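Dishwasher Loading with Two Arms: Pictures from the Kitchen Study

Drostance project, gallery page. Last changed 28th September.

This page belongs to our study on learning long household tasks from human teleoperation. The task is a dishwasher. A person controls the two arms of the robot from a separate desk, the robot records what its cameras see and what its joints do, and later a policy is trained to repeat the work alone. We have a longer report with tables and curves, but several visitors of our site asked to see what the data look like, so we put a small selection on one page.

Some words on the setup first, for readers who come here directly. The robot has two arms with black hands, one camera at the head and a small camera near each wrist. The work area is a normal counter with a sink on one side and a dishwasher built in under it. We did not change the kitchen for the robot. The counter is glossy and the sink is steel, and both reflect a lot when the light comes from the window. In our earlier study at Skostton all surfaces were matte, and the results were better than they should be. We wanted to know how much of this came from the easy light.

The collected set has 1,095 demonstrations. From these we kept 585 for training after removing the ones with dropped frames, long pauses or a wrong start position. Every demonstration is one continuous recording and can include several sub-tasks: opening the door, pulling a rack, moving a plate, moving a longer object, closing again. We label the sub-tasks afterwards by hand. This labeling was slower than the recording itself, and it is the part we would plan differently next time.

A note about the views. The head camera looks down at a steep angle, so the robot's own body is always at the lower side of the picture. We keep it there in training. When we masked the body in a test, the policy became less sure about the distance between the hand and the rack, perhaps because the body gives it a fixed reference. The wrist cameras show much less of the kitchen, and their exposure often goes wrong near the window, but they see the contact between hand and object, which the head camera frequently loses behind the fingers.

The pictures are single moments and are not arranged in order of time.

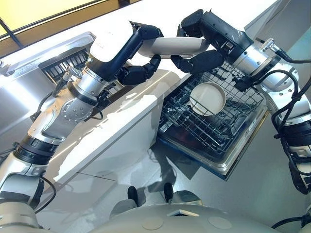
Both hands on one long object, above the open dishwasher.

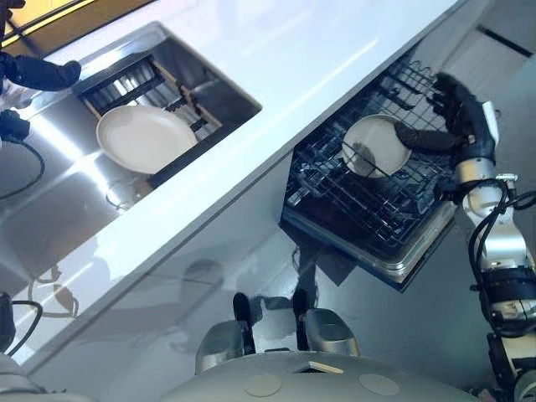 Right hand at the edge of a plate in the rack. A second plate is in the sink.

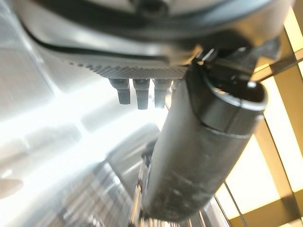

Wrist view with a dark cylinder close to the camera and strong glare on the left.

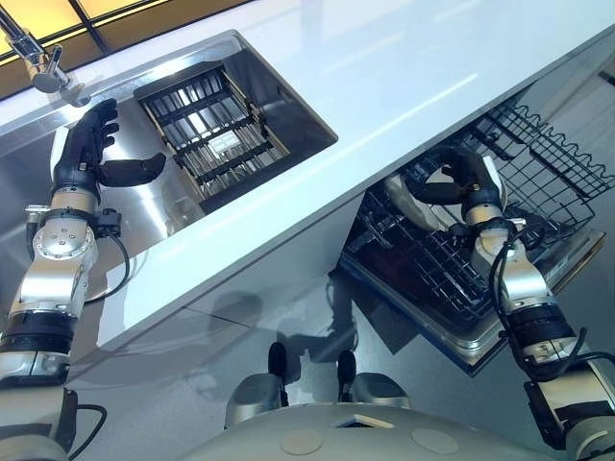

Right hand on the handle of the upper rack, left hand open over the sink.

We compared three versions of the policy. The first one received only the head view. The second one received the head view and both wrist views at the same resolution. The third one received the same images as the second, together with the sub-task label as a short text. Each version was tested in 100 trials, with the same objects and with start positions that the policy had not seen before.

The version with only the head view was good at large motions and weak at the last centimeters. It came to the plate from the correct side, and then often closed the fingers too early. With the wrist views this error became rare. The text label did not help very much for single steps. Its effect was on the order of the steps: without the label, the policy sometimes returned to a rack that was already in its final position and pulled it again.

Racks were harder than plates, which surprised us. A plate can be held in many ways and the result is still acceptable. A rack moves on rails, and if the hand pulls a little to one side, the rack stops. The human operators correct this without thinking, with a very small turn of the wrist, and in many demonstrations this turn is so short that it disappears when we reduce the frame rate for training. After we returned to the full rate for the rack steps, the policy began to make the same small correction. The training took longer, but we kept this setting.

Work with two hands on one object remains the weakest part. When both hands hold something long, an error of one arm becomes a force on the other arm, and our policy sees no force, only images and joint positions. For now we limit the speed of both arms in these steps. A second group, at Dukilbridge, is testing the same data with torque signals added, and we will link to their report when it is ready.

We also tried the policy in one more kitchen, at the Humphreys building, where the dishwasher opens on the other side of the sink. Without new data it failed in nearly every trial. With 2 hours of new demonstrations it could pull the rack and move plates again – the long objects still did not work. We do not read too much into this test, as one extra kitchen is a very small sample.

The next recording period is planned for February. It will include cups and cutlery, and the wrist cameras will have fixed exposure. The labels and the training settings can be downloaded from the data page of the project. The videos are large, so please write to us before you request the full set.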